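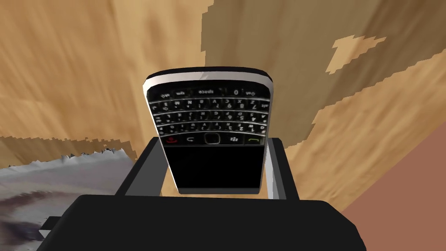
# Sim gripper holds old handsets fine, real one lets them creep. Where do I start?

**gotel_bench**

Hi all, I look after the little handset sorting cell at our refurb shop in Teltwood. It's a two-finger Tarigan gripper, black block fingers, picking up old keyboard phones and turning them end for end before they go in the tray. In the simulator the grip looks spot on. On the real cell the phone slowly rotates between the fingers on the way over, and I've had 34 rejects out of 585 picks since I swapped the finger pads in March. Same program, same grip width. I've wiped the pads down twice and I'm a bit stuck, so any ideas before I pull the whole thing apart on arvo shift?

**Hoken_fettler**

First thing I'd check is whether your new pads are the same thickness as the old ones. Mine weren't! Pop the fingers off, measure both pads, then re-home the gripper and teach the width again with a phone in it. While you're there, have a look at where you're grabbing. If the heavy end is hanging well off the grip line it'll want to swing, so shift the pick point toward the balance point a few millimetres at a time and slow the wrist turn down while you test. And don't trust the sim on friction, I'd bet it's still on whatever default value it came with. I drop mine until the model starts slipping the way the real cell does, then tune from there.

**teltwood_tinkerer**

Had this on ours at 1,598 cycles, turned out to be a loose finger screw. Do them up and try again. Otherwise just crank the force up I reckon, phones are tougher than they look.

**Hoken_fettler**

Please don't crank it on cracked housings, mate. Screws are worth a look though.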